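Planner update: Jiveck 2 moves to shared timing

The second release of Jiveck, our motion planner for two-arm cells, went onto the Brilholm bench in January and has been running there since. Most of the changes are under the hood, so this item covers what is different for people who write tasks against it, and what you will need to change in your own files.

The old version planned each arm by itself. It worked out a path for the first arm, froze it, and then asked the second arm to find a way around. That was fine when the arms stayed on their own sides of the table. It was poor for handovers and for sheet metal parts, where both grippers want to be near the same piece. The second arm would often wait until the first had gone all the way home, and on a bad day the planner gave up and returned the error everyone knows as "no window."

Jiveck 2 plans both arms on one clock. Each path still gets its own shape, but the timing along the two paths is solved together, so one arm can slow down a little while the other clears the space above the part. We kept the path search as it was. The new piece is the timing solver, and it is small enough that you can read it in an afternoon. It lives in the Monti repository under the planner folder, next to the old scheduler, which we will leave in place until the summer.

We tested it on 2,000 recorded start and goal pairs taken from last year's bracket tasks. The old planner found a usable plan for 78 percent of them inside the time limit. The new one found plans for 900 of the first thousand and did about as well on the second. The time limit was the same for both, and so was the machine.

Grippers are handled differently too. In the old version each hand was a single box, drawn large enough to hold the fingers fully open. The box was simple and safe, but it blocked a lot of free space, mainly when the fingers were spread over a low part. Now each finger has its own set of short capsules that follow the joint angles. The cables on top of the hand are covered by one fixed shape, padded on purpose. If you have added a sensor or changed a mount, you need to add it to the hand file yourself. The planner will not guess.
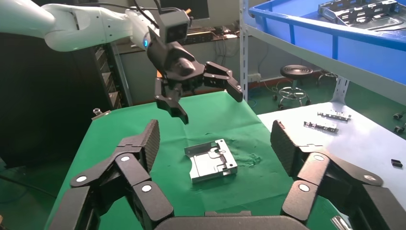 Gianni D'Amico wrote back after the first draft of this note to say that the capsules are the part he would watch. His view is that a finger model is only as good as the joint readings behind it, and that a reading that arrives late is worse than a big dumb box. He asked for a switch that goes back to the box whenever the readings are stale, and he wanted it on by default.

We agreed, and the switch is in. If a hand has not reported its joints for 100 milliseconds, the planner uses the old box for that hand until fresh values come in. You will see a line in the log when this happens. A few of these at startup are normal. If they keep coming during a run, check the driver before you touch the planner settings.

The part model has changed less. Stamped parts with raised walls are still loaded as meshes, and cutouts are still filled in for collision checking unless you ask for them to be kept open. Keeping them open makes the check slower, so do it only if a fingertip really has to go through one. The pose of the part comes from the perception node as before. Jiveck 2 now reads the uncertainty that comes with the pose and grows the part by that amount during the approach, then shrinks it back for the grasp itself. Rurnska users were already doing this by hand in their task scripts and can take that code out.

To move a task over, change the planner name in the task file and delete the "wait_for_home" lines. They still work, but they force the arms to take turns and you lose most of the benefit. Speed limits carry over. Joint limits carry over. The per-arm priority setting is ignored for now and prints a warning – we have not decided if it should come back.

Two known problems remain. Replanning in the middle of a motion stops both arms, even if only one of them needs a new path. And the viewer draws the capsules one step behind the arm, so they look as if they trail the fingers. The planner itself uses the right values. A fix for the viewer is in review, and the replanning work starts once the old scheduler has been removed.

Please send failed plans with the log and the hand file attached. A screenshot of the viewer is not enough to replay them.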